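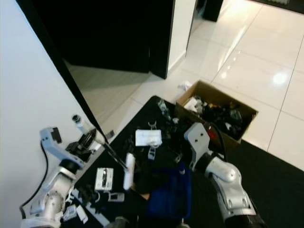

I have put off the odds-and-ends box for so long that it moved house with me, and then it moved again, from the closet to the hall to the middle of everything. So this is the page for it. Short gallery, long talking, same as always! If you came over from the pantry shelves page, welcome, the shelves are holding up fine and yes, I did finally label the beans.

A little about the box first. It's a plain cardboard one, and for years anything small, plastic and nameless went in. Clips, brackets, covers for things, cables for other things, the bits that come taped inside a package and look important. Merja Keskinen gave me a lot of it when she cleared out her workroom (thank you, Merja, I think) and the rest I managed on my own. Nearly everything is black or white, and you'd be amazed how hard it gets to tell one black plastic part from another once they've all been heaped together.

My rules for a sort like this one are pretty loose:

Spread it out on something dark. The white pieces jump right out at you and you can get those done first while you still have some energy.

Keep small things together even if you don't know what they are. A clip with its twin is a lot more useful than a clip alone.

Anything with a card or a printed paper, read the paper before you toss it. I have thrown out the one sheet that told me what a part was for more times than I'd like to say.

Don't stop to fix anything. I broke this one right away over a Trusard shelf bracket I was sure I could bend back. I could not.
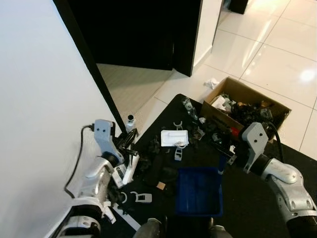
Laur, 4/29/20

Well into it now, with parts all over the black mat and the blue tray down there among them. I love a shallow tray for this. Deep bins are how I got into trouble in the first place, because you drop something in and it's gone till the next move.

The little white bracket-looking pieces were the puzzle of the day. I sent a message to Tõnu Grigaitė, who knows hardware, and he wrote back "could be from a blind, could be from a drawer, keep them for a year." That's what he said about the last batch too, and I have those in a jar on the windowsill - now they'll have company.

Siiri Vasiliauskas wrote in after the last page to ask how I decide what goes. I don't have a great system, Siiri! I pick it up, and if I can say out loud what it belongs to, it stays. If I can say what it might belong to, it goes in the jar. If I can't come up with anything at all I put it in a paper sack for the swap table, and somebody usually knows. At the December swap a man walked off with a whole sack of mine, very pleased, and I still wonder what he was building.

Things I was glad to see again: the good cable (the long one for the lamp by the couch), a cover plate from the old Hendex fan, and a bag of felt pads I have bought again 2 times since. Things I was not glad to see: more cables.

Bags next. I keep a few soft ones folded in with the boxes for whatever doesn't stack, and they're handy for cables in particular, which will climb out of anything with corners. Celeste Quintela hangs hers from hooks inside the closet door and I'm going to copy her just as soon as I have a closet door that shuts. I priced hooks at Bovitz and came home with a plant.

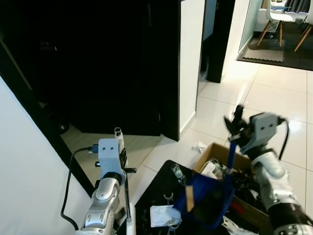 Dark blue bag over the cardboard box, tag and all. Lots of dark cables down in there.

I always leave the flaps folded out until I'm completely done. Once a box is closed I start believing it's finished, and then it goes back in the hall for another year. The crumpled white cloth is down there on the black surface too. I like to have one nearby for dusty corners, and I lose it under the pile every single time.

Still to come: the drawer under the phone, then the shelf over the washer, and after that I promised Remzi Demirtaş I'd help with his garage, so bring snacks for that page, it's going to be a long one. If any of those white clips look familiar, write and tell me what they go to. I'll mail you a handful, I mean it.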